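Equipment Plan for the Sorting Room: Picture Gallery

Prepared by Firouzeh Zarei for Wotetti Garment Reuse, 23 May 2024

At Wotetti we receive many trousers with the belt still inside. Belts must come out before washing, and at present our staff do this by hand. In December we must decide if we will buy a two-arm station for this task, and how much we should reserve for the parts which wear out. I collected the pictures on this page for colleagues who will read the budget and have not stood beside such a table. The garment is a pair of blue jeans with a brown woven belt.

Pictures from the work

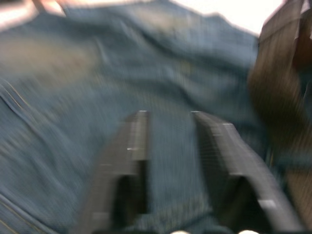
Fingers open at the denim. Worn cloth and thick seams are the normal case for us, so any finger we order must be suitable for both. 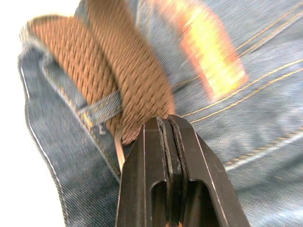
Fingers closed together, at the belt. The belt loop is on the left. I ask each supplier to quote the finger pads as a separate line.
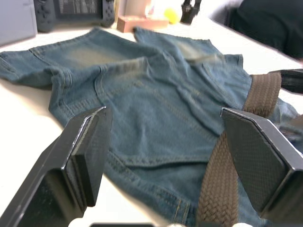 Crumpled jeans on the white table, with the belt partly under the folds. We do not plan to pay for a machine which flattens the garments first. 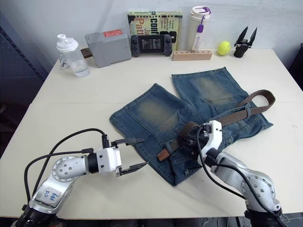
Both arms at the table. One gripper is down at the waistband and the other is open near the leg. Please look also at the cables when you think about free space.

What we have asked for

Plerkley and Makris have both been invited to send an offer. Plerkley offers two arms and one table as a package. Makris sells the arms alone, and we would then order a table from Avgate for 500 euros.

The other amounts I have until now:

Spare grippers, one set of 4: 1794 euros
Service and training, first year: 1332 euros

Delivery is not included in these amounts. The electrical work in the sorting room is also missing, and I am waiting for the answer of the building owner. If your department has belts of an unusual type, please put a few aside for me, as I would like to send them to both suppliers before they give the final price.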